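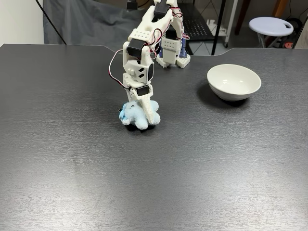 Teaching by hand, and when to stop

Many of you asked after January's newsletter how the soft toy work was getting on, so I have finally sat down with a pot of tea to write it up properly. The short answer is that it is going rather well, and that we have changed our minds about one or two things along the way.

For anyone who joined us since then, Flenisix is our project on teaching small, cheap, printed arms to pick things up and put them in a bowl. A person guides the arm through the job, the movements are recorded, and a model learns from the recordings. We have 1,319 of them now, which is a good many more than we had any right to expect when we started, and I am very grateful to everybody who gave up an afternoon to sit with the controls.

Our first lot of recordings were all terribly neat. Everyone took such care to go straight to the toy and lift it cleanly! The trouble was that the model learnt from this never found out what to do when it arrived a little to one side. It would close its fingers on a tuft of fluff, lose it, and carry on to the bowl with nothing at all, quite content. So we began asking people to start some runs badly on purpose (coming in too high, or catching the toy by one limb) and then to put things right while we kept recording. We call these Wetilari runs, after the village hall where the idea came up over lunch.

Out of 18 trials with toys the arm had not met before, the model trained only on neat runs dropped or missed 5. With the Wetilari runs mixed in, it dropped or missed 2. That is a small test and I wouldn't want anybody to lean on it too heavily, but the way the arm behaves has changed as well: it now goes back for a second try, which the old one hardly ever did.

Next we'd like to see whether the same trick helps with stiffer, more slippery things, and our friends at Irkano have kindly offered to repeat the trials on their own arm. If you would like to come and record a few runs yourself, do drop us a line. No experience is needed, and clumsy hands are very welcome.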